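Members' Forum > Furniture Care > Finishes

Oil or varnish for shared reading tables
Posted March 4, 2019 by Vilém Dvořáček

The Skála reading room requests members' views before its tables are refinished. The warm orange-brown tone with a soft grain is to be kept.

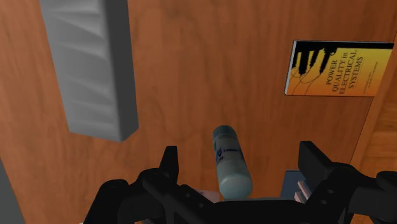 Replies

Bredodow_Archive
Our institution recommends hard wax oil. We maintain 10 tables, and a worn area may be treated locally without stripping the entire top.

nitix_records
We must respectfully disagree. Oil requires a regular schedule, and few reading rooms keep one. Our tables were varnished in December and have needed only a damp cloth.

Bredodow_Archive
Three months is a short trial. Varnish that chips at the edge must be sanded back across the full surface.

Demance Library
Please state the number of daily readers. At 200 a day we would not consider oil. At 80 it is acceptable, provided that 2 coats are applied and each is left overnight.

Vilém Dvořáček
The room receives 80 readers on most days. Closing it for two nights is possible, but a longer closure would require approval.

nitix_records
In that case we withdraw the objection on traffic, though not on upkeep. Kindly test the underside first, as oil may deepen the color.

Contact the moderators | Back to top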